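Ung Tableware brings the Hurano plates to Eltmont

Eltmont, July - The small tableware firm Ung will open its first shop in Eltmont this month, with the Hurano range of coloured plates. Until now the plates were sold only in the Iltdale showroom and to some cafés in the valley. The new shop is on the ground floor of the old post building and has 51 square metres.

Hurano was started by the designer Bảo Châu, who wanted plates which a family can buy one by one. Each plate has a single colour, and the colours are chosen so that any two of them can stand on the same table. A household can start with two plates and add more when it needs them, or when one is broken. The shop will not sell closed sets.

"In my parents' home every person had a plate of his own colour, and we children always knew who did not wash up," says Bảo Châu. "I wanted to make this again, but with softer colours. We worked for a long time on the greens and the blues, and the yellow was the last one we agreed on."

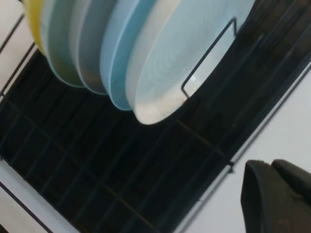
Hurano plates in yellow, mint green, light grey, sky blue and very pale blue, in a black wire dish rack.

The form of the plate was tested in ordinary kitchens before the range was made in larger number. In Iltdale 89 households used the plates for one winter and wrote down their remarks. Many of them wash by hand and have little space beside the sink, so the question of how the plates stand in a rack came up often. After these remarks the rim was made a little thinner - the first samples did not fit well between the wires of the narrower racks.

"People told us very practical things, and we are grateful for it," says Usa Ratanaporn, who is responsible for the shops at Ung. "One lady sent us a drawing of her draining board with all measures. We have it now on the wall of the office."

For the opening, 300 plates in all colours of the range will be in the shop. Visitors can also bring a plate from home and put it beside the Hurano colours, to see if they go together. Dish racks, tea towels and wooden brushes are sold as well.

The shop opens at 10 in the morning and closes at 6 in the evening. Plates can be reserved at the counter and are kept for two weeks.

Press contact: Usa Ratanaporn, Ung Tableware, Iltdale, extension 529. Samples for photography can be lent to editorial offices on request.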